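Small cubes, long afternoons: collecting demonstrations at Hanetden

Iddrisu Ankrah runs data collection for the manipulation group at Hanetden. The group trains control policies from demonstrations, and Ankrah is responsible for what goes into the training set and what is kept out of it. We spoke in January, between two recording blocks.

The task set he is working on is called Rakia. It uses two arms, a round table and small cubes in two colours. "People ask why we don't start with something useful, like folding or packing," he says. "A cube has few ways to go wrong. When the policy fails on a cube, I can usually find out why within the hour."

An episode starts with the cubes placed by hand and ends when the operator presses a pedal. Operators work in pairs, one driving and one watching the log, and they change over every 11 episodes. The figure came from Darragh Noonan, who schedules the blocks and found that grasps became slower and less varied after that point.

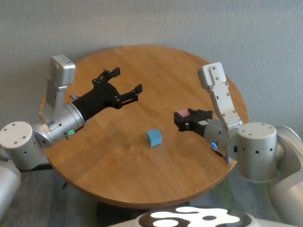

Right gripper holding a pink block, left gripper open, one light-blue cube on the table.

Variation is the part Ankrah talks about most. The first Rakia set was recorded by a single operator, Selim Avcı, who was quick and very consistent. The policy trained on it was consistent too, and stopped working when a cube was turned a few degrees from the angle Avcı preferred. "We had recorded one man's habits," Ankrah says. "Selim was annoyed, and I understand that. He had done what we asked."

The group now uses 4 operators, and the placement sheet calls for cubes at odd angles, near the rim and close to each other. Two cubes of the same colour give the model more trouble than two of different colours. The instruction "pick up the blue one" then has more than one correct answer, and different operators choose differently. Avcı takes the nearer cube. Noonan takes whichever leaves more room for the fingers. Both choices are kept, and the label records which cube was chosen.

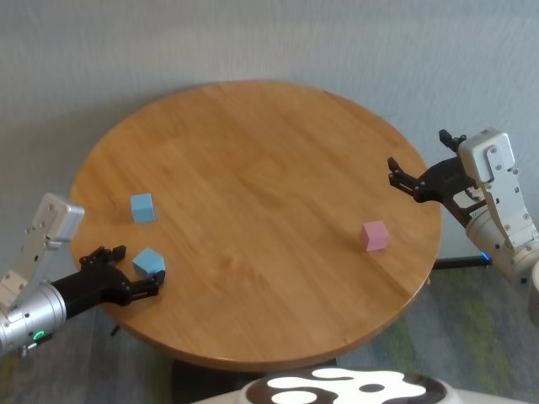

Are failed grasps deleted from the set?
Most are kept, with a label, provided the operator went on to recover within the same episode. Episodes that end in a failure go into a separate store and are used only for testing.

Recoveries are expensive to collect on purpose. Ankrah tried asking operators to fumble deliberately and gave it up after 2 sessions. "A staged miss is too tidy. The fingers go wide by the same amount each time, and the model learns that amount."

Checking takes longer than recording. Valentin Sutter reviews each block for dropped samples and for drift between the arm logs and the video. He rejects around 3 per cent, mostly for timing. Labels are checked by a second person, who doesn't see the first set until both are finished.

The next block moves to cups, which Ankrah expects to be slower. He has asked for the operators to be kept together until it is done, and is waiting for a reply.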